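Questions People Ask About the Wamudar Study

Last updated January 2, 2018

Thank you so much for all the mail since we posted our results in July. We can't answer every note one by one (we did try, for a while!), so Pornthip Kaewsai and the rest of us have gathered up the questions that come in most often.

What was the study trying to find out?

Whether a robot arm can learn to put away groceries from people doing the job with hand-held grippers in their own kitchens, with no robot in the house at all. We collected 4,000 short demonstrations that way, trained a policy we call Irkby on them, and then ran it on an arm in our lab that it had never been paired with before.

Why groceries?

Well, partly because everybody has them, and partly because they are wonderfully awkward. A box keeps its shape when you pinch it. A snack packet doesn't, and a plastic bag with things inside will sag and slide and show you a different side every time you touch it. We had done plenty of work with blocks and cups before this, and we were getting a little too comfortable.
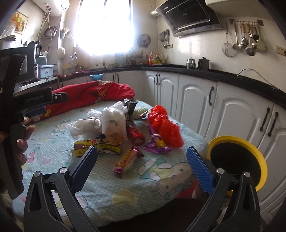

We also wanted things that lean on one another. If you pull a wrapper out from the bottom of a pile, everything above it has a say in the matter, and the person holding the gripper makes dozens of small choices about that without giving it a thought. Those choices are what we were hoping Irkby would pick up.

Did people need training?

A short practice session, and then we left them alone. We asked them to move at whatever pace felt natural and to keep going if they dropped something. Fumbles and second tries stayed in the data, and we're very glad they did, as you'll see in the next answer.

How well did it work?

We ran 500 trials in the lab, each one a single item to be picked from a pile and set in a bin. Irkby finished 428 of them. When we trained the same model with the fumbles taken out, it finished fewer, and it tended to freeze after a missed grasp. Most of the remaining failures involved thin bags, where the fingers closed on two layers at once and brought a neighbor along for the ride.

How many kitchens were there?

Nearly 31. (One family moved halfway through, and we have never agreed on how to count them!)

Can I use the data?

Yes, please do! The set is called Arriaga, and it's free for research and teaching. Start with the small sample if your disk is getting full, and do read the notes on calibration before you train anything.

What is Kivuditz, then?

Kivuditz is the follow-up, using two grippers at once for jobs like holding a bag open while you reach inside. We're still collecting for it and don't have numbers to share yet.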